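Against the Capsule Kitchen

2020-05-25

Like everybody else with time on their hands this spring, I have been reading about how to own less. I have now read enough of it to be annoyed.

The one that got me going is a guide from a lifestyle site called Givel, which says a household can live happily with 100 things in the kitchen. Forks count. Lids count separately from pots, which strikes me as unfair to pots. You are supposed to empty every cupboard onto the floor, sort it all, and get rid of whatever you haven't touched in a month. The site says the average kitchen holds 1,000 objects. It gives no source for this, and I looked. There is a link on the word "average" and it takes you to a page selling drawer dividers.

I don't mind the basic idea. I've lived in Prarnthorpe long enough to fill a two-bedroom apartment, and I couldn't tell you what is in the cabinet over the fridge. Some of it should go. What I don't believe is the arithmetic, or the mood that comes with it. 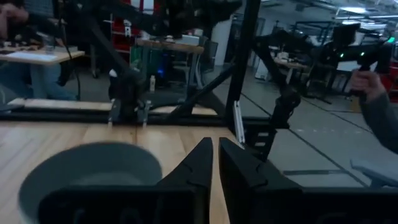

A gray bowl on a pale wood table.

Take bowls. The guide allows one per person plus one spare, all from the same set, all the same color. I tried it for most of April. I put the extras in a box in the hall closet and kept two out. By the second evening I was eating soup out of a measuring cup, as one bowl had pancake batter in it and the other was holding the peel and ends from the carrots. The answer in the comments section was that I should wash up as I go. Fine, but then I'm spending my evening washing the same two bowls so that a cupboard can look empty with its door closed.

The same-color rule bothers me more. It gets presented as calm. "Visual quiet" is the phrase they like. What it means in practice is that you get rid of the bowls you have, which work, and buy matching ones, which also work. Givel is happy to help with that part. The recommended set is by a company named Jaso and the page has three separate buttons for buying it. I went and read the Jaso page too, and it says the glaze was tested over 2,000 washes. Maybe it was. I would like to know who stood there, and what counted as passing. My grandmother's mixing bowl has been through more than that without a page about it.
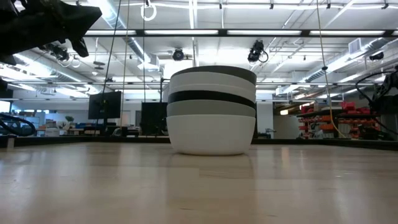
So I went back to the system I had before, where things pile up in the order they came out of the drying rack, and I've stopped feeling bad about it. It takes me no time at all. The small ones get trapped under the big ones now and then and I have to lift a few out. I have made my peace with that.

A reader of my last post (the one about the sourdough starter I refused to name) wrote in to say that owning less is really about attention, and that I was being too literal about the numbers. Could be. But if it's about attention, why is there a number at all? Why 100 and not 140? I've noticed that the people who tell you the number doesn't matter are usually the same ones who put it in the headline.

There was one piece I half liked. It was on a small blog called Lukáč, mostly about apartment living, and the advice was to pick a single drawer, set a timer for 5 minutes, throw out what's broken, and quit when it rings. No floor piles and no shopping list at the end. I did my utensil drawer and found a can opener with a stripped gear, a bent whisk and the stub of a candle. The can opener and the whisk went in the trash. I kept the candle, we do lose power here.

I may do the drawer under it this week, if the mood strikes. The box from the hall closet is back in the kitchen, and most of what was in it has been used already. If anyone has seen a real source for that 1,000 figure, with a study behind it and some idea of whose kitchens they looked in, send it along and I'll post it.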